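Clokska Community Help
Shared rooms and furniture

Light scratches on a wooden work table

Posted by Maureen Mellor

Our centre has a large workroom with a broad wooden table in a light tan colour. The surface has a slight gloss and has collected small scratches, most of them near the corners. We keep a compartmented plastic tray on it for small parts. I would like to know whether the scratches can be reduced without refinishing the whole top, and whether the tray should be moved elsewhere. The room is booked again in July.

Bok-nam So

Please begin by washing the surface with a soft cloth and a little mild dish soap, then dry it fully. Many marks of this type are residue and will lift. For those that remain, a wax stick in a matching colour is suitable. Should the finish be worn through, sand lightly with 200 grit paper along the grain and apply two thin coats of clear varnish. Leave 20 hours between coats. A test on the underside is advised.

Yi-an Myung

Felt pads under the tray. We did this at Stendora and had no further trouble.

Bartosz Domański

I agree with the above regarding wax. Sanding one corner only may leave a dull patch, and users should be prepared to treat the full top. The tray may stay where it is, provided that it is lifted when moved and not dragged.

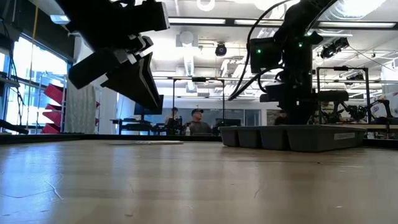 How should the bins of a plastic parts tray be cleaned?

Empty the bins, wash them in warm soapy water with a soft brush, and let the tray dry completely before it goes back on the wood.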